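Folding by hand, for the machine's benefit

Lizeth Betancur spent most of July folding cloths she had already folded. Her group at Bedoya wanted to know how much a robot could learn about soft fabric from people working with hand-held grippers, before any robot arm was switched on.

The method, called Hasa, records each fold from a camera on the gripper itself. The team collected 1,774 folds on ordinary wooden tables, using cotton cloths with a light, gauzy weave. Printed ones were kept in the set on purpose. A pattern gives the software something to follow when the edges of the layers are hard to tell apart. 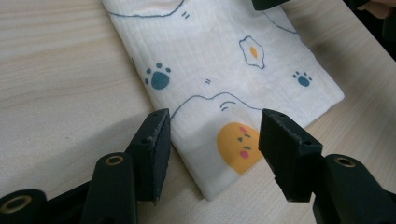

The earlier system, Vavala, was trained on plain towels and did poorly on anything thinner. It would close on two layers when it needed one, and the error carried through to the last fold.

Katia Cocco ran the comparison. She gave both systems 434 attempts on cloths neither had met before. Vavala finished 54 per cent of them. Hasa did better on single layers but still failed on seven of the cloths every time, all of them very small.

Betancur wants to try sleeves next. Cocco would like to sort out the small cloths first.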